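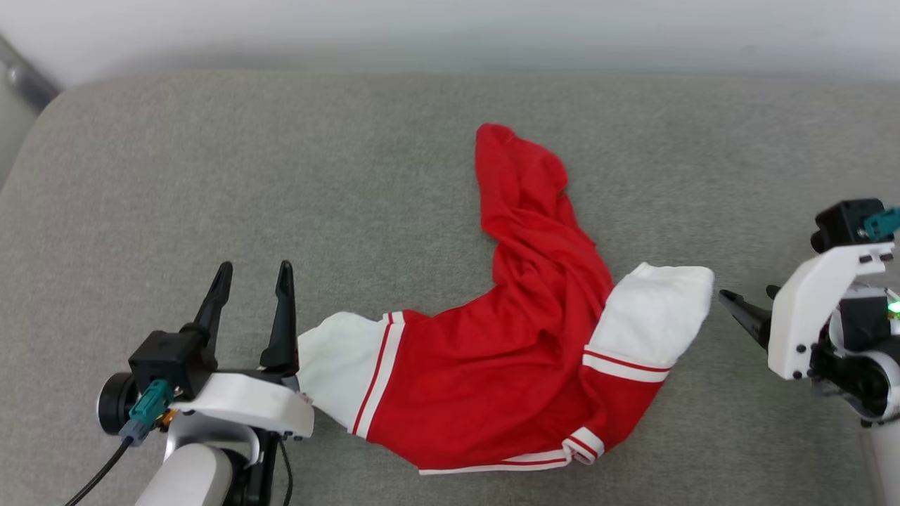 The Palomino cell returned to regular operation in April, following a full service of both arms. I set out the procedure here for colleagues who maintain similar two-arm garment cells.

Fingers and wrist cameras

Finger pads are replaced after 400 cycles. Lempi Saarinen fits each pair, closes the gripper and checks the tips for even contact - a small offset is enough to lose a hem. The wrist camera is then refocused on the fabric surface.

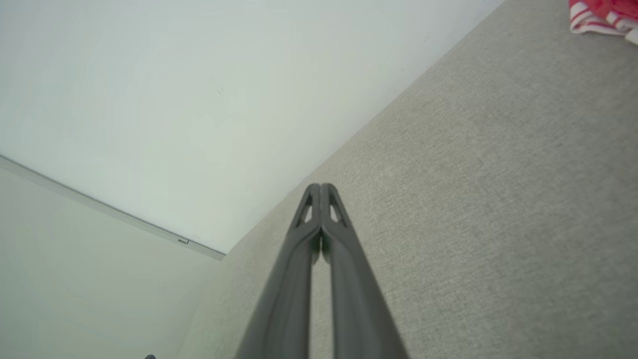
Cables and lift height

Connectors are reseated with the power off, and the cable run is checked through the full reach of each arm. Kai Schwerdtfeger set the working height at 112 mm and entered it in the Mirkik log. Lifts are repeated with a garment until the height holds between runs.
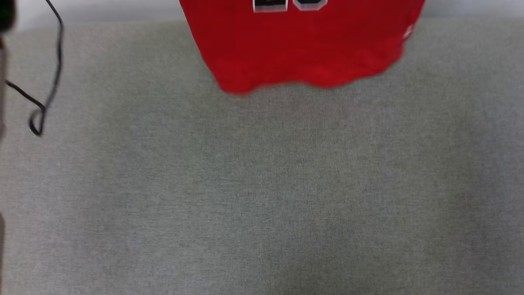
Red jersey above the gray work surface, Palomino cell.

The next service falls due at 800 cycles. Hortensia Giraldo holds the spare pads and the current copy of the checklist.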